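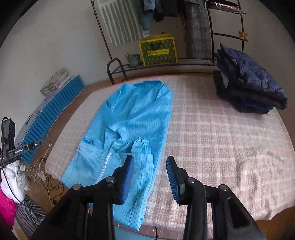
Why does my potato salad turn watery overnight?

Asked by Ffion Powell

I make it the evening before and by lunch there is a puddle in the bowl. Waxy potatoes, mayo, celery, cucumber, dill. I dress it as soon as the potatoes are drained. Any fixes?

3 answers

Plistach
Cucumber. Slice it, salt it, leave it 13 minutes in a colander and squeeze it out. Or add it just before serving.
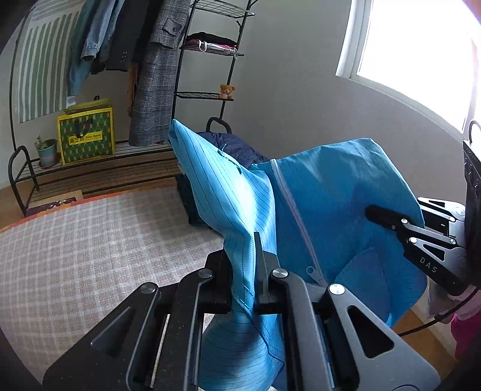
Penry
Let the potatoes steam dry in the hot pot after draining, then cool them fully before the mayo goes on. Celery holds water too, so pat it down. For the cucumber I use a thin cotton cloth – gather it up into a peak, like the pinched light blue striped fabric in the photo, and twist over the sink. Then taste before you add more salt. I made this for 83 people at the Keltcombe picnic in April and the bowls stayed thick.

Novton
mine does it too, i just pour it off and stir. more dill helps the taste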